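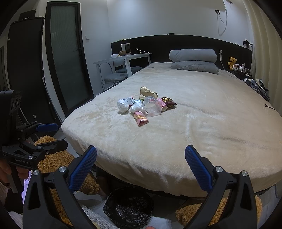 By Leung | December
289 shares | 6 comments

Part 2: Setting up your Vikero alerts

Okay, you've got the account and you've confirmed your email, so now we get to the good bit! I follow security and foreign news all day and I've set this up more times than I'd like (new phones, mostly), so these are the steps in the order I do them.

1. Open Settings, then Feeds, and pick your regions. Start with two. I ticked every box my first time and woke up to some 3587 unread items.

2. Under Sources, turn on wire services and official statements. Leave "Social, unverified" off for now.

3. Tap Alert level and choose Major. Routine sends you every ministry press release and every minor reshuffle.

4. Set your quiet hours. Mine run from 11 p.m. to 6 a.m. — the app uses your phone's time zone, so check it again when you travel.

5. Hit Send test. If no alert shows up within a minute, open your phone's own notification settings and allow Vikero there too.

Note: Early casualty figures and claims of responsibility get revised a lot. Vikero puts a gray "Developing" tag on these, and I'd leave that tag switched on. Tap it to see who said what, and when.

Caution: Don't turn on Auto-share until you've read Part 3. It posts straight to your linked accounts, and deleting the alert in Vikero won't delete the post.

If you're moving over from Jelladico, export your saved searches before you cancel. The export button disappears once the plan ends — I lost a whole folder on border talks that way!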